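Robotics Project Course, Handout 4: Picking from a Bin
11 July 2018
4 min read
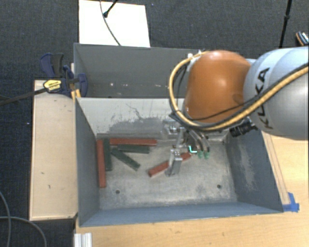
Erhan Kozan asked after the last session why we spend two weeks on blocks when the final project uses mixed parts. The answer is in the grading sheet, but it comes down to this: every problem you will have with mixed parts you will also have with blocks, and with blocks you can tell which problem it is.

What this handout covers

The setup for the block task, the order of work, how attempts are logged, and what to hand in. Read it before you book time on the cell. The safety rules from Handout 1 still apply and are not repeated.

The task

Your program moves blocks from the near bin to the far bin, one at a time. The blocks are long, narrow and rectangular, in red and dark green, and they do not all have the same length. A run starts with the far bin empty. It ends when the near bin is empty, when the arm stops on a fault, or when you call it.

Color is not part of the score this year. You may use it if it helps your detection. Two teams last year sorted by color first and lost time on it.

Frames

You need three frames: the robot base, the tool, and the near bin. Teach the bin frame yourself at the start of each booking. Do not reuse the numbers from the previous team, even if the bins look like they have not moved. Check that the clamp at the side of the bins is tight before you teach anything — if you tighten it afterward, teach again.

Save the bin frame under your team name. The names Sindby and Plirneo are taken (those are the two evening teams). Files called "test" or "new" get deleted at the end of the day.

Choosing a grasp

For each block the detector gives you a center point, an angle in the bin plane, and a length. Close the fingers across the narrow side. The angle you want for the tool is the block angle plus 90 degrees, then wrapped so the wrist takes the shorter turn. Most wrist faults in the first week come from skipping the wrap.

The cases that need thought:

Block along a wall. One finger has to go between the block and the wall, and there may be no room. Either shift the grasp point toward the end with more clearance or leave the block for later.

Two blocks side by side. The detector may join them into one wide block. Reject any result wider than your block width plus your margin. Write down the margin you used.

Block near a corner. Check the whole tool against the walls, hoses and fittings included. The walls slope, so clearance at the floor is less than clearance at the rim.

Worn bin floor. Stains and scratches give false edges. The two holes in the floor have been reported as very short blocks. A minimum length fixes this.

A simple picking order is to score each block by free space on both sides and take the best one first. Recompute after every pick, even when the pick fails, because a failed pick can move other blocks.

Logging

Each team logs 200 attempts. An attempt counts from the moment the tool goes below the rim. Record the block angle, the distance to the nearest wall, the result, and a short note if it failed. Use the result codes from the course page: OK, MISS, SLIP, CONTACT, FAULT.

Aksoy's team handed in 194 last term and lost a point for it. If the cell goes down and you can't finish, write to me before the deadline and say how many you have.

After 3 faults in a row, stop and look at the log. Running the same program again is not debugging.

To hand in

The log as a plain table. Your picking code, with the grasp scoring in its own file. A report of no more than three pages — describe your most common failure, what you changed, and the results before and after the change. No screenshots of code.

Reports are due in August, and the exact date is on the course page. Cell bookings go through the Willbridge calendar as before. Slots are one hour and you can hold two at a time.

Next handout: mixed parts and suction.

3 comments
12 shares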